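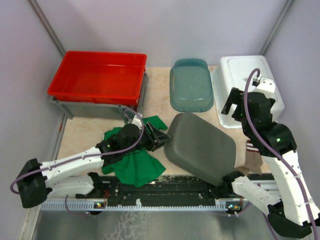
One student wrote back after the visit that she had expected a robot to know where the bins were, and wanted to know why so much of the afternoon went to putting things back on the table.

It is a fair question, and these notes start with it. The rest covers what you need for the write-up.

Notes on the Tredemer visit
Manipulation unit, handout 3

What we went to see

Tredemer opened its handling lab to our group for an afternoon. The demonstration was on a two-arm cell with bins, a crate and cloth. Staff call the cell Drudon, after the bench software it runs. The job is simple to state: get the containers sorted and the cloth put away. Each run starts from a different arrangement, and many of the containers start upside down.

The two arms work from opposite sides. Each one ends in a gripper, and each has a small module mounted at the wrist with a purple cable running back along the forearm. Look at where the cable is tied and where it is left loose. A wrist needs slack to turn, and too much slack catches on things. Several of you asked about this at the bench, and it belongs in your write-up.

Answer to the question

The cell has no list of bin positions. If every run began the same way, an arm could repeat one path and look very capable. Changing the start is how the lab finds out whether the system can deal with a table it has not met before. That means somebody has to reset the table by hand, and it is slow. The lab told us it had logged 300 starts for this job, and that 147 of them included at least one container turned over.

Rigid things and soft things

A bin keeps its shape. Once you know where one corner is and which way the bin is turned, you know roughly where the rest of it is. An upside-down bin is harder. The rim lies against the table, so there is no open edge to pinch. The arm has to push, tip or slide the bin before it can lift it. A container that sticks out past the front of the work surface is easier to get under, but it can also fall.

Cloth is a different problem. It bunches, and it hangs over edges. Two views of the same cloth may have almost nothing in common. There is no single correct grasp point, and a grasp that misses changes the shape for the next try. Review the section on deformable objects in the Procházka reader before you write about this.

Clear plastic also came up. A translucent container takes on some of the color of whatever is behind it -- here, the pale work surface -- and its edges can be hard to pick out.

For the write-up

Pick one container and one cloth item. For each, describe a first contact, say which arm you would use, and say what the other arm should do meanwhile. Waiting is allowed if you can defend it. Include one way your plan could fail and how the system would notice.

Length is 300 words, not counting sketches. Use the Sadine template from the course page. Due 11/10/18 at the start of class.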